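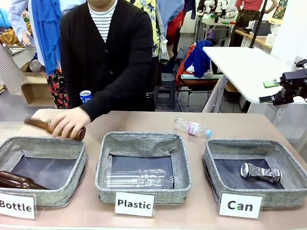
A reader in Flillton asks whether there is any sense in setting up a careful home sorting system this year, given that a machine will surely be doing the job by the time the bins wear out. The same question reached the Stinport Household Advice Service in several forms this spring, together with related ones on folding laundry, loading dishwashers and sweeping workshop floors. The Service's answer is that the bins are worth buying. Parts of the work can now be handed over, other parts cannot, and most of the steps that make sorting easier for a person would also make it easier for a machine.

The notes on this page cover sorting first, then the other chores most often raised. They apply to homes, small shops and shared workrooms.

Sorting bottles, plastic and cans

Sorting empties looks like a simple chore and is one of the harder ones to automate outside a large plant. At the plant, material travels on a belt, the lighting does not change and the machinery is built around the stream. On a kitchen table or a shop bench, the items are few and every one is different. A crushed can no longer has the shape of a can. Clear plastic takes on the color of whatever is behind it, and this confuses cameras as well as tired people. Glass is heavy and slips if it is gripped too lightly.

An arm with a two-fingered hand can pick up a single upright can and place it in a bin. It will generally do so slowly. Trouble begins when items touch each other, when a label has come half away, or when liquid has been left inside. A person deals with these cases without stopping to consider them.

The following arrangement suits people now and would not need to be changed later.

Use bins of one size and shape, set side by side along the front edge of the table. Identical square fabric bins are satisfactory for light use. A dark lining hides stains but also hides small items, so look inside before emptying.

Give each bin one short word. Bottle, Plastic and Can are sufficient. Long labels listing exceptions are seldom read, and the exceptions are better kept on a sheet on the wall. Signs in clear acrylic stands can be propped against the front of the bins and moved when the bins are moved.

Decide what "Bottle" means. A plastic water bottle is both a bottle and plastic, and in a shared workroom it will end up in either bin depending on who is clearing up. If the Bottle bin is intended for glass, write Glass. The Service recommends this change wherever the labels have not yet been printed.

Lower glass into the bin on its side. Dropping it in neck first from standing height chips the rim and may break whatever is already there.

Leave caps on or take them off, according to the rules of the local collection, and apply the same rule to every item. In Stinport, caps stay on.

Do not crush cans until they have been sorted. The flattened can is the item most often put in the wrong place by people and machines alike. Once in the Can bin it may be crushed as desired.

Keep the space behind the bins for items still to be sorted, and keep it clear of anything else. Keys, phones and tape measures left there have a way of going out with the cans.

What the Service's workroom trial showed

In July the Service borrowed a bench-mounted sorting arm, the Starel, for use in the Nicholas Street workroom. The arm was given the same three categories that members of the public use. Staff recorded 461 items over the period of the loan. The arm placed 179 of them in the correct bin with no help. Most of the remainder had to be turned, separated or moved closer before the arm would attempt them, and a smaller number were dropped or placed in the neighboring bin.

These results should be read with care. The workroom is not a laboratory, the light from the street side changes through the afternoon, and the staff were new to the equipment. The Service does not present the trial as a verdict on the Starel or on any other arm. It did, however, produce two findings of practical use to any household.

The first concerns spacing. Items laid out singly, with a hand's width between them, were handled far more reliably than items tipped from a bag. Staff noticed that they also sorted faster themselves when the items were spread out first.

The second concerns the table. A plain, matte surface in a single color gave better results than a patterned oilcloth. Anyone with poor eyesight will find the same, especially with clear plastic.

It should be added that the arm required a person nearby at all times. The time spent standing beside it was longer than the time needed to sort the items by hand. For a household, this settles the matter for the present.

Floors

Floor cleaning is the one chore that can be handed to a machine with reasonable confidence. A robot vacuum will keep a level, uncluttered floor in fair condition between proper cleanings. It will not do the stairs, and it should not be sent into a room where there are threads, ribbon or loose cords on the floor.

In sewing rooms and other textile workrooms, pick up thread by hand before the machine is started. Raise hanging cloth clear of the floor. A draped sheet that touches the ground will be treated as a wall on some days and drawn into the brush on others. Check the brush every Thursday, or on whatever day the trash goes out, and cut away wound fiber with small scissors. Never pull it free while the machine is switched on.

In metal or wood shops, do not use a household machine at all. Swarf and screws damage the brush housing, and fine dust passes through the filter. A wide broom remains the correct tool.

Laundry

Washing and drying were automated long ago, and the work that remains is at either end: gathering and checking the clothes beforehand, folding and putting away afterward. Machines that fold exist. Those the Service has examined accept shirts and towels of ordinary size, one at a time, and each piece has to be clipped or laid in place by hand. Fitted sheets, cardigans with buttons and anything for a small child must still be folded by a person.

Readers wishing to shorten the task will gain more from the following than from any machine currently on sale. Fold at the dryer, on a surface at waist height, while the load is still warm. Limit a load to what can be folded in 10 minutes. Pair socks before they are washed, using a clip made for the purpose. Hang knitted garments over a chair back only for a short time, as the shoulders will stretch.

Dishes

A dishwasher is itself a machine doing a household chore, and a good one. Loading it is another matter. Arms have been demonstrated placing plates in a rack, usually plates of one pattern in a rack that has been left empty. A real rack at the end of the day holds bowls of several sizes and a lid that fits nowhere. The Service is not aware of any product at an ordinary household price that can be relied upon for this work.

To load quickly by hand, begin at the back, place the large items before the small, and keep knives point down. Scrape but do not rinse, unless the manual calls for it.

Before buying any machine for chores

Ask the seller to show the machine working on items you have brought yourself. A bag of mixed empties is ideal. Ask how the machine behaves when it drops something – some stop and wait, others carry on as though the item had been delivered. Ask also how far the arm can reach beyond the edge of its table, and whether a person standing within that distance will cause it to halt.

Measure the table. A bench arm needs clear space on the side it reaches from as well as over the bins, and in a crowded workroom that space is often already taken by fabric, stools or open boxes. Allow for an electrical outlet within reach of the fixed cord. Extension cords across a walkway are not acceptable in any workroom supervised by the Service.

Households in Stinport and Flillton may borrow a set of three bins with signs from the Nicholas Street workroom. The desk opens at 9 in the morning. Bins should be returned empty and wiped clean.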